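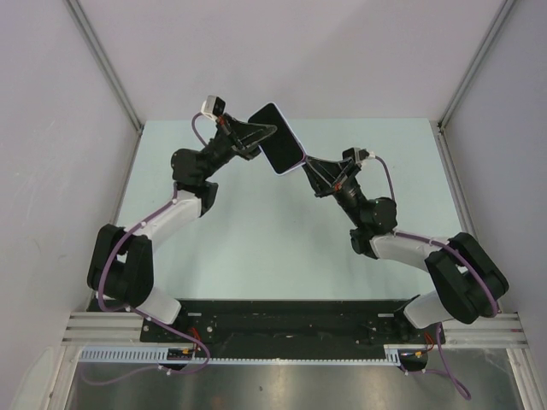

Figure 1. Two-arm workstation at the Wesby laboratory, with a flat, tablet-like object between the two grippers.

Progress Report to the Farnivmont Fund
Project: Two-Arm Handling of Flat Objects (Wiltance)
Submitted by: Kaede Morikawa, Project Lead, Wesby
Date: Jun 26, 2025

1. Summary

The Wiltance project is collecting recorded examples of two robot arms working together on flat, rigid objects. The examples are used to train a control model that must decide how both arms should move from camera views and joint readings alone. Collection during this reporting period went largely as planned. A total of 946 examples were recorded, of which 553 have passed review and entered the training set. The remainder are either waiting for review or have been set aside for the reasons given in Section 3.

The grant agreement calls for 400 accepted examples by the end of the period. That requirement has been met. No change to the budget is requested.

2. Workstation and Collection Procedure

All examples in this period were recorded at a single station. The two arms are mounted facing each other across a pale green work surface, and each arm carries a camera module near its gripper. The surrounding walls are plain and light in color, and we have kept them that way so that the background stays the same from one recording to the next.

Each example is produced by a trained operator who guides both arms through a complete task. The tasks are lifting a flat object from the surface, passing it from one gripper to the other, turning it over, and setting it down within a marked tolerance of a target position. The operator receives the task and the starting position from a printed schedule and does not choose either one. Recordings begin when both arms are at rest and end when they have returned to rest.

Operators were asked early in the period to stop correcting small errors by backing up and starting the movement again. Recoveries are useful to the model when they are carried through to a finished task, and they are now kept and labeled as such. Simin Kordestani prepared the written guidance on this point and trained the operators in its use.

3. Review and Data Quality

Every recording is checked by a reviewer other than the operator who made it. The reviewer confirms that the task was completed, that the camera streams and joint readings line up in time, and that the label matches what was done.

The most common reason for setting a recording aside was a timing mismatch between the two wrist camera streams. The fault was traced to a software setting and corrected. Recordings affected by it have been stored separately, and some may be recovered once the time stamps are rebuilt. We have not counted any of them toward the total of accepted examples.

A second group was set aside for slipping. Thin objects with smooth faces tend to rotate when only one gripper holds them near an edge, and this happened most often during the handover task. Fingertip pads were replaced partway through the period. We do not yet have enough recordings with the new pads to say whether they have made a difference.

The test set consists of 19 objects that do not appear in any training example. It is held by Assefa, our evaluation partner, and project staff at Wesby do not have access to recordings made with those objects.

4. Model Training

A first model was trained on the accepted examples. It performs the lift and set-down tasks with acceptable consistency on familiar objects. Handover remains weak, particularly when the object is held at a steep angle and one wrist camera sees little except its face. Turning the object over has not been attempted by the model and is scheduled for the next period.

We consider these results preliminary. Formal evaluation by Assefa will take place in September, and results will be sent to the Fund in full.

5. Staffing and Equipment

One operator position was vacant for part of the period and has since been filled. Cable fasteners on both arms are inspected before each session, and a spare wrist camera has been purchased under the existing equipment line.

6. Plans for the Next Period

Collection will shift toward handover and turning tasks, with a wider range of starting angles. Review of the waiting recordings will be completed before any new model is trained. Dr. Kordestani will take over day-to-day management of the review process, and questions on data quality should be addressed to her directly.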